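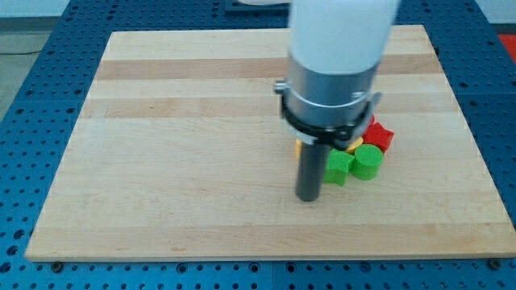 Maple board on the perforated worktable.

Vandari Land and Forest Rights Forum
Minutes of the February meeting

The meeting opened at 4:30 p.m. in the Poritz Street hall. The minutes of the previous meeting were read and approved with one correction: the Kwok settlement falls under the eastern ward, and the word "northern" was struck.

1. Community certificates
The secretary reported that 66 families in the Dindico tract are still waiting for community certificates. Without them, students cannot apply for hostel places or fee waivers. The district office wants land papers from before the tract was surveyed, and most families have none. Members asked that sworn statements from village elders be accepted instead. Agreed to send a written request to the district office and to ask for a reply in writing.

2. Petition
Nearly 1,000 signatures have been collected. Two villages have not been visited because the road is closed. One member wanted the petition handed in now. Others preferred to wait for the remaining sheets. Put to a show of hands and carried to wait until the road opens.

3. Forest produce fees
The new gate charge on leaf and honey collectors was discussed at length. Receipts are not being given at the Kwok gate. Collectors are to note the date and amount of each payment and bring the notes to the next meeting.

4. School at Dindico
The post of language teacher is still vacant. The chair will raise it with the block education office. No decision on the proposal for evening classes.

5. Other business
Hall rent is paid through the end of the month. Item on bus fares held over.

The meeting closed at 6:15 p.m.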